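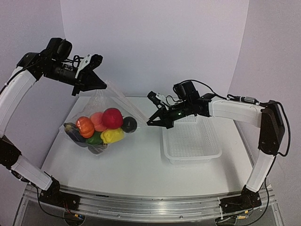 Figure 1. Two-arm cell with a bag of toy produce and an empty basket.

Unit 3: Automation and the Packing Line

Reading for this unit: the Fondmont case, sections on staffing and training.

Fondmont introduced paired robot arms at its Zunen packing site in May. Before the change, 14 packers worked each shift. The number on the payroll stayed the same, but 10 of them moved to new duties: loading, quality checks and clearing stopped cells.

Bagged goods remain a difficult case. Thin plastic folds and shifts when it is lifted, and the contents move with it. In Figure 1 the left gripper holds an upper corner of the bag while most of the bag rests on the table. A packer makes this kind of grip without thinking about it. On an automated line, someone must watch for a poor grip and decide when to step in.

Gil-soo Lim, the shift lead, reported two effects. Lifting injuries fell. Complaints about boredom rose - chiefly among staff who watched more than one cell.

Terms to know: task reallocation, monitoring load, manual recovery.

For discussion: Which duties should remain with the packers, and who should decide? Should monitoring be paid at the same rate as packing? Bring written notes, one page at most.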